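Grenstead recovery archive opens its meeting minutes to readers

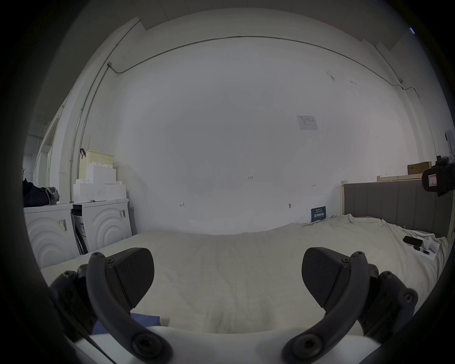 A phone and a pen on a cream-coloured bed sheet.

A collection of papers from the early years of mutual-help recovery groups in the Grenstead area is to open to the public in June, after a long spell in storage.

The Retamal Collection holds 1,273 items, most of them minute books, letters, printed talks and meeting lists from groups for people who wanted to stop drinking. It has been catalogued by the Bikness Trust, a small charity that looks after local records on health and social welfare, and can be read by appointment at the trust's rooms in Grenstead.

The papers come from groups that met in church halls, private houses and, in one case, the back of a bakery in Sestomden. The oldest item is a handwritten notice asking anyone "troubled by drink" to come to a kitchen on Thursday evening and bring their own cup. Several of the later minute books record long arguments over whether meetings should close with a prayer, a silence or nothing at all. One Sestomden group voted on the question 3 times in a single winter and kept the prayer by a narrow margin each time.

The trust said the minutes would be useful to anyone studying how religious language was used in the groups, and how it changed from one town to the next. In Grenstead, readings from the Bible were a regular part of meetings and members were expected to say which passage they had studied during the week. The Sestomden books mention such readings far less often, though a hymn list is pinned inside the cover of one of them.

Also in the collection are 71 letters between the two towns' group secretaries. Much of the correspondence deals with ordinary business - the price of coal, a lost key, who would meet a visiting speaker off the train. Other letters discuss members who had stopped attending and what should be done to help them. These have been copied with names and addresses covered, and the originals will stay closed.

The same rule applies to the minute books. Readers will be asked to sign a form agreeing not to publish the surname of any member, even where it appears in full on the page. Photography is not allowed for the letters, but readers may take pictures of printed material for their own use.

Around 700 pages have been scanned so far and can be viewed on a computer in the reading room. The trust hopes to scan the rest of the printed talks next, followed by the meeting lists. There is no date yet for putting any of the scans online, and the closed letters will not be included.

The trust would like to hear from families who may have similar papers at home, in particular anything from the Sestomden groups, where two minute books are missing. Items can be given or lent for copying.

Reading room appointments should be booked at least a week ahead. Entry is free. Bags and coats must be left at the desk, and notes may be taken in pencil only.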